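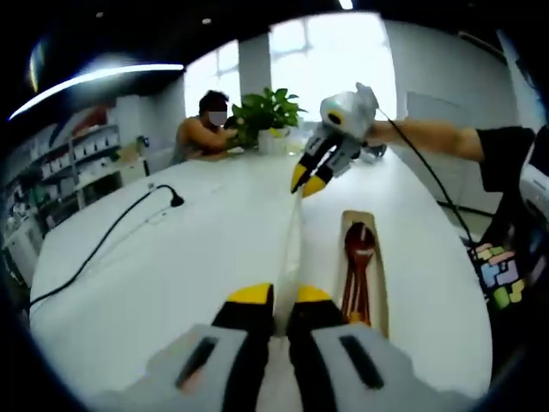 Winby Long Table, white

Flikon calls the Winby "the last table you will ever buy". We doubt that, but we do stock it, so these are our own notes.

The top is white and glossy with curved edges. Glossy white shows fingerprints, and strong daylight from a window will pick out every one. If that bothers you, ask about the matt version, due in October.

The maker says it suits work and meals alike. Perhaps. There is no cable hole, so power leads have to lie across the top or hang over the side. A long table also collects things: plant pots, plugs, somebody's spoon and chopsticks.

Claimed to seat 18. Kalkidan Hadgu in our showroom thinks that is hopeful and would plan for nine if people want elbow room.

Price: £355, or £307 without the fitting service
Colour: white only
Care: damp cloth, no scouring pads
Cutlery tray: not included, see Tonberg range
Returns: unmarked tops only, and we do check

Often viewed with: Xaba bench, Tonberg tray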